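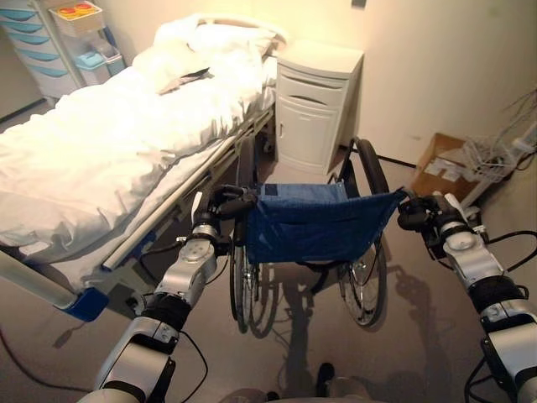
Please tell me the bleachers are staying, came the first reply when we let it slip last month that Kahraman Field was getting some work done. Yes! The bleachers are staying. They're getting new boards, they're getting a railing you can lean on without thinking about it, and they're still going to be the cheapest seat in the park. I wanted to get that in early, as I've been answering it in the grocery store for weeks.

Now for the news.

SASTSTEAD BASEBALL CLUB MOVES FIRST PITCH TO 6:35, ADDS SEATS FOR THE SUMMER SEASON

SASTSTEAD – I run the front office for the Saststead Baseball Club (it's a small office, and the front of it is also the back of it), and I'm very happy to say that all 19 of our regular-season home games this summer will start at 6:35 p.m. Last year we started at 7:15, and by the seventh inning a good part of the third base side had gone home to put kids to bed. I counted myself in that group more than once.

We asked people about it in the winter. We put a short survey in the ticket emails and left paper copies at the counter, and 539 of you filled one out. An earlier start was the top request by a mile. Second was shorter lines for food. Third was a left-handed reliever, and I've passed that along to the coaching staff, who would also like one.

The other big change is seating. With the new section down the right field line, Kahraman Field will hold 1,305 people. The section is a raised deck with rail seats and a flat area behind it for folding chairs, so if your group likes to spread out, come sit there. There's a ramp from the main gate, and the whole front row of the deck is set aside for wheelchair users and whoever they come with. You can book those spots online like any other seat now. In past years you had to call me, and I'm not always by the phone.

Tickets are moving to Tristix. I know, a new system, everyone groans. I've been using it since the end of last season to sell playoff leftovers and it's been easy enough, and it lets you hand a ticket over to a friend by text if you can't make it. If you'd like a paper ticket, the window will still print one, and it'll still take cash. Season ticket holders keep their seats and don't need to sign up again. You'll get an email with a link, you click it, you pick your parking, done. If the email doesn't show up by the end of March, look in your junk folder and then come find us.

Prices are the same as last year for the bleachers and the grandstand. The deck costs 2 dollars more than the grandstand. Kids under five get in free anywhere.

A few words on the team, seeing as that's what people are paying to watch. We finished third last summer, and I thought we were better than that, at least until the August road trip, when we forgot how to hit with runners on. Most of the infield is coming back. Our catcher is coming back too, which made my whole winter – he threw out runners that nobody in this league throws out. Starting pitching is the open question. We lost two arms to bigger programs (good for them, a little sad for us), and the staff has been on the phone with half the colleges in the state. We'll put out a full roster in May once everybody's finished with school ball.

We open at home against Gavolon. They knocked us out in the first round last year on a ball that I still say was foul, and their fans travel well and bring a drum. Get your seats early for that one. I'd like us to be louder than the drum.

Food: the stand behind home plate is getting a second window, so there'll be one line for drinks and one for everything else. The pulled pork is back. The nachos in the plastic helmet are back too, and we ordered more helmets this time.

Parking is still free in the gravel lot and on the school side. With the earlier start you'll be pulling in while people are driving home from work, so please use the back entrance off the county road if you're coming from the north. Gates open at 5:30, and batting practice should still be going on if you get there right away. Kids can bring a glove and stand along the left field fence. Keep an eye up, please.

Single-game tickets go on sale on the first Monday in April at 9 a.m., online and at the window. Group bookings for the deck can be made now at the club office, and reporters who want to look at the new section before opening night can stop by any weekday afternoon. Park by the equipment shed and knock hard, the mower's usually running.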